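June 3, 2023
Shop notebook, Orno heater job

Back on the masonry heater today after leaving it alone far too long. The last entry on this was in January, when I wrote that the firebox was "nearly there," which makes me smile now, seeing how much of it I have had to pull apart since. Anyway, the core is standing again, the new throat is in, and I would like to get all of this written down while my hands still remember it.

The trouble all along was the joint between the firebox and the facing brick. I had set them too tight. Bình Ngô told me so in the winter and I nodded and carried on, and sure enough there was a crack running up the left side of the facing, starting at the corner of the door frame and wandering up through 9 courses. The core gets hot and wants to grow, the facing stays cooler and doesn't, and something has to give. So the facing on that side came down, I cleaned every brick I could save (lost two to chipping, not bad), and rebuilt it with a proper gap all the way up, packed with ceramic fiber blanket.

I used the Tandthorpe refractory mortar for the core this time. It is slower to grab than what I had before, and I found I liked that – there's time to tap a brick over a hair and check it again without the whole bed going stiff under you. Keep the joints thin. Dunk the firebrick quickly and let it drain. I got greedy with the soaking on the first row and the bricks just swam around, so that row got done over.
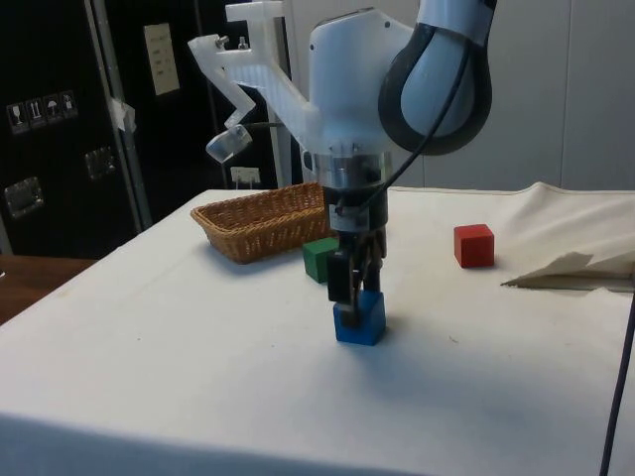
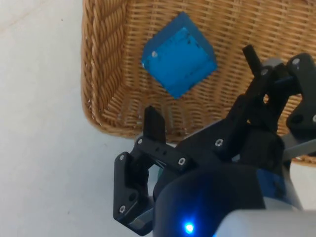
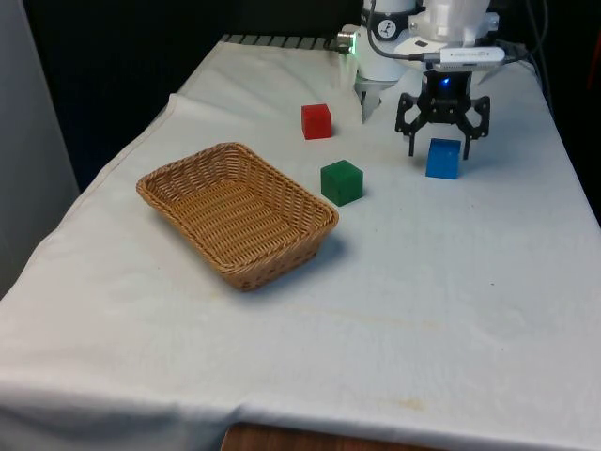

The door frame is the Groltthorpe one with the long anchors. I had half a mind to mortar it in solid like the last one, but after the business with the crack I wasn't going to tempt fate, so it's hung on the anchors with rope gasket all around and a little room at the top. It opens and shuts sweetly. The latch side is a touch proud of the brick and I may dress that later, or I may decide I'm the only person who will ever notice and leave it be.

Drying fires start once the core has sat for 8 days. Small ones, kindling only, door cracked, damper open, one in the morning and one in the evening. I know how tempting it is to put a decent log on when the thing is finally drawing, so I am writing this in large letters for my own benefit: KINDLING ONLY. If anyone else is in the shop and feels chilly, please put on a sweater.

Chu thermometer probe goes in at the throat, through the little port I left behind the second course. It reads up to 1000 degrees, far more than we need, and we want it nowhere near that during drying. Write the readings on the card by the damper handle, please, with the time.

Still to do: cap the bypass channel, find the missing cleanout plug (it was on the windowsill, I swear), and order more blanket, as I used the tail end of the roll. Bình wants to try a slightly steeper slope on the throat for the next one. I'd like to see how this one draws first, with a cold flue and a bit of wind, before we go changing anything.

Mixer is washed out. The good trowel is soaking in the gray bucket.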